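Jekska hand grinder: after a year and a half

I bought the Jekska in September of the year before last, from the kitchen shop in Usia, for 80 dollars. It replaced an electric blade grinder that had gone through two lids. I drink two or three cups a day, nearly all of it filter, and I have kept the grinder on the same shelf and used it for nothing but coffee. By my reckoning it has done nearly 2000 cups.

First, what you get. The body is a steel tube with a rubber band around the middle for grip. The burrs are steel, conical, and held on a shaft with a bearing at the top and one lower down. The crank folds. The catch cup screws on at the bottom. In the box there is a small brush and a folded sheet of instructions in four languages, and the English part leaves out how to put the spring back in. It goes on the shaft before the washer, with the wider end up.

Grinding

For one mug I load 15 grams, and it takes me a little under a minute at a medium setting. Light roasts take longer and need a firmer hold. Dark roasts are easy, and my mother can do them with her wrists the way they are. Two mugs' worth fits if you tap the tube to settle the beans, but I would not try more. People who make a full pot every morning should buy an electric one and not read any further.

The grind is even enough for pour-over and for a press. I checked it against the shop grinder at Subramaniam, where they were kind enough to run the same beans on their medium, and spread the two piles on a sheet of white paper. Theirs had less dust. In the cup I could tell them apart when I tasted them side by side, and I could not tell when I came back to one of them an hour later.

Espresso is another matter. The adjustment goes fine enough on paper, but each click is a big step at that end, and you end up between a shot that gushes and one that chokes. Moka pot is fine.

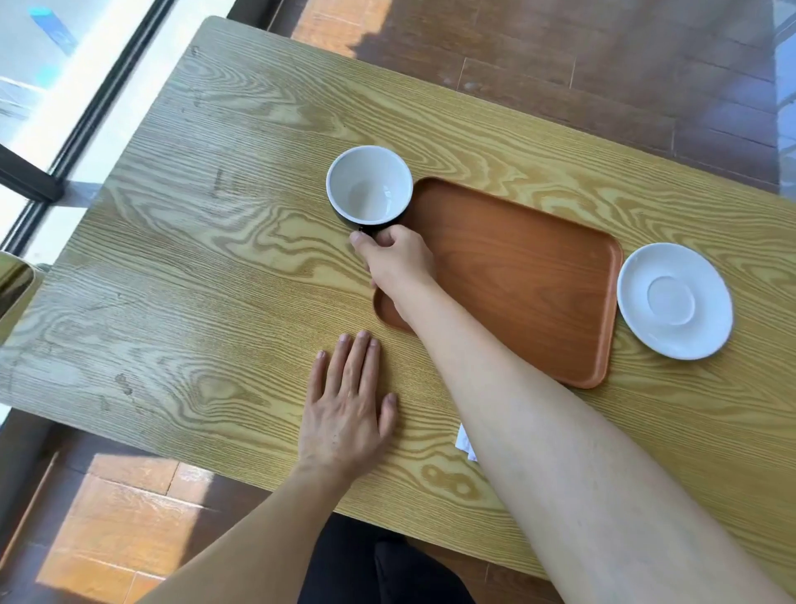
Black cup, white inside.

Adjustment

The dial is under the burrs, so you have to unscrew the catch cup to reach it. It clicks clearly. There are no numbers on it. You close it until it stops, and count clicks back from there, and you have to do that again every time you have had it apart. I wrote my own settings on a strip of tape inside the cupboard door: 14 for the moka pot, 20 for the cone, 28 for the press. Yours will be different. Mine drifted by one click over the first few months and then stopped drifting.

If you share the grinder with somebody who likes a different brew, this will annoy both of you. Damián Bermúdez has the same model at the office and they settled on one setting for everybody and put a dab of nail polish on the dial.

Noise

It is quiet next to anything with a motor. It is still a crunching sound, and at half past five in the morning it carries through an inside wall. I do it in the hallway with the door closed.

Cleaning

Brush it out once a week. Take it fully apart once a month or whenever you change from a dark, oily roast to a light one. It comes apart without tools. Do not wash the burrs, the instructions are right about that, and do not run rice through it. I did that once with an older grinder and it left a paste in the gaps that had to be picked out with a toothpick.

Static is the thing I like least. In winter the chaff sticks to the inside of the catch cup and jumps onto your hand when you unscrew it. One drop of water stirred into the beans with the handle of a spoon takes care of most of it. The grinder does not mind one drop. I would not use a wet spoon on every load and then put it away closed.

What has worn

The rubber band went slack after ten months or so. I ordered another from Plarnora, who sell the spare parts, and it came in a plain envelope with two extra washers. The new one is a slightly different gray. It has stayed put so far.

The knob on the crank has a little play in it. It wobbles but it does not come off. The fold in the crank is still tight.

The burrs look the same to me as they did at the start. Plarnora gives no lifetime for them and I did not get an answer when I wrote to ask. The old electric one had blades that were visibly blunt in less time than this.

There is a dent near the bottom of the tube from a fall onto the kitchen tiles. It has no effect on the grinding, but the catch cup now needs to be started straight or it cross-threads.

Compared with others

Before buying I borrowed a ceramic-burr grinder that cost half as much. It took twice as long, and the shaft wandered, so you got boulders and powder together. I would skip that type unless it is only for camping. At the other end, Adalberto Paiva let me use his, which cost more than three of mine. It is faster, and the dial is on the outside with numbers, and that alone is worth something. For filter coffee the result was close. If I were making espresso every day I would save up for his.

I have not tried the larger Jekska. The tube is wider and I have small hands, and I could not close my fingers around the one in the shop.

Who it is for

One or two people, filter or press, who do not mind a minute of work before the kettle is ready. It packs well too. With the crank folded it goes into a shoe. Four stars out of five, and the missing one is for the dial without numbers.

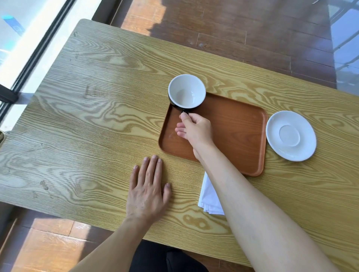 Iolanda Tavares: I have had mine for less time than you and the top bearing has started to squeak. Only under load, and only with light roasts. Did you ever put anything on it? The shop told me to leave it alone, but it is getting louder.

Mine squeaked for a while in the first spring. I took it apart, wiped the bearing with a dry cloth, and found some chaff packed in around it. After that it was quiet. I have not oiled it and would be careful about doing that, as anything you put up there will work its way down to the coffee sooner or later. If cleaning does not help, Plarnora sells the bearing on its own. The old one pushes out from below with a pencil.

Custódio Rocha: Agree on everything but the noise. We have the bedroom right over the kitchen and I have gone back to grinding the night before. It does lose something by morning, but less than I expected, if it goes in a jar with a tight lid. One question, does the dial hold if you carry it in a bag?

It has moved on me once, on a long train trip with the grinder loose among my clothes. It went two clicks coarser. Since then I leave the catch cup screwed on and roll the whole thing in a towel, and it has held its setting.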